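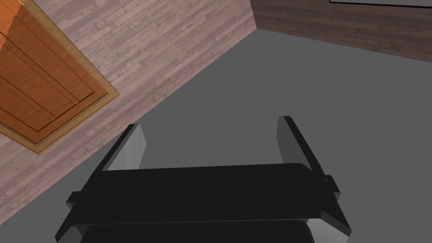
Lot 1271 arrived at the Markcombe mill in May: 200 meters of undyed wool twill, end of run, two rolls, no mill certificate. The intake sheet gave the origin as Fallenden. Fallenden had stopped weaving before the intake sheet was designed.

The inspector cut a swatch from each roll and ran the standard tests. Weight was within tolerance. Shrinkage was nil. She repeated the shrinkage test at a higher temperature, then left the swatches in the bath overnight, and in the morning they measured slightly longer than when they went in. She entered the figure as a negative and the form rejected it.

The buyer at Tanabe wanted the cloth for coats and asked when it would clear. She wrote back that one property was still under review.

After 72 hours the first swatch had grown a selvage along its cut edge. The weave was regular. Under the glass there was a colored thread in it, blue, the marker the old Fallenden sheds used to sign off a finished piece.

She measured the rolls again. The first came to 104 meters and the second to 103. Under "remarks" she wrote: length to be confirmed at dispatch. Then she moved both rolls to the bottom rack, where there was more room, and left the space beside them clear.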